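3.2 Shared desks and the things that stay on them

We turn now to the shared desks, which took up far more of our thinking than we had planned for when the Tasthorpe study began. A shared desk belongs to everyone for an hour or two and then passes on, and yet people leave things behind on it, squared up or not, as if to hold a place in a conversation. Over one July we kept notes on 43 desks across the Trinard and Rathjen buildings, and on the 113 piles of paper that grew up on them. By a pile we mean any group of printed items resting on one another, however untidy, and we were generous with the word - two brochures are a pile if one lies on the other.

Mixed piles, in which bound books sit together with notebooks or folders, gave us the most trouble and, we admit, the most pleasure. Figure 3a gives the flavor of such a pile, with a plain brown cover on top and a larger white book partly under it. People tended to tell us that the top item was the one they meant to come back to, and that the rest had simply gathered underneath while they were busy with other things.

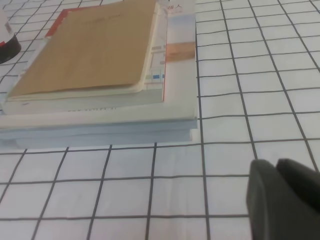 3.3 Brochures and the pen cup

Brochures behave differently from books. They are thin, they slide, and they are seldom read twice, but they are kept for a surprisingly long time, especially when the cover is a handsome one. Figure 3b shows a large white booklet with a bold heading and a red circle, lying flat in front of a mesh pen holder with two black-capped markers in it. The pen cup matters here, for in our notes it was very often the one fixed point on a desk, and papers were laid down with some regard to where it stood.
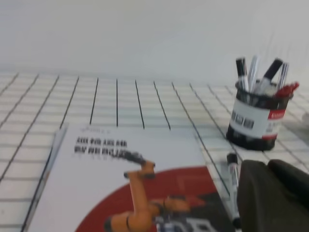 The cup is the only thing I never move, one desk user in the Dultum group told us, adding that anything flat could be shifted to make room for a laptop but that a cup full of pens felt like part of the furniture. Several others put it in much the same way, and we have come to think of these small upright objects as anchors. Pens themselves are another matter, and they wander. In Figure 3c a marker lies diagonally to the right of an AGILE X brochure, with the edges of further pages showing underneath.

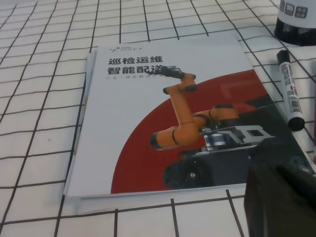

We coded a loose pen as belonging to the nearest pile if it lay within a hand's width of it, and otherwise as a separate item. This rule served us well enough on most desks, though it was strained on the long tables at Rathjen, where piles ran into each other and we had to talk a good many cases over between us before settling on a code.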